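Garavari Clothing Exchange
Minutes of the November planning meeting

Present: Trinidad Navarro (chair), Tarek Smadi (minutes), and 6 members. Apologies received from the Cledetska branch.

1. Last meeting
Minutes approved with one correction - the rack rental was paid by Ospina, not by us.

2. Donated shirts
Tarek reported that roughly 600 items have come in since the fall drive. Shirts are the slowest part of the job. Many reach the sorting table in a heap and have to be opened out, checked at the collar and cuffs, and buttoned before folding. Trinidad asked that checks and plaids be kept in their own stack, as they sold well at the last exchange.

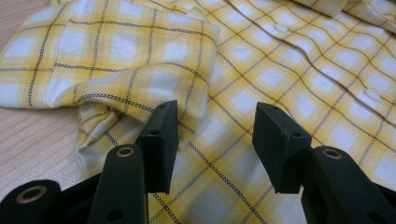 Members discussed whether to button shirts all the way down. Agreed: top button, third button and bottom button only. Any shirt missing a button goes in the mending bag with a note pinned to it. Sleeves are to be folded behind, not across the front.

3. Storage
Coment has offered 20 lidded bins at no charge. Accepted. Tarek will pick them up and label them by size. Flannel and other heavy cotton to be packed no more than 3 stacks to a bin - the lids did not close last year.

4. Exchange day
Doors open at 10 a.m. Setup from 8. Trinidad to confirm the hall key and ask about a second ironing board.

5. Other business
None. Meeting closed at 8:15 p.m.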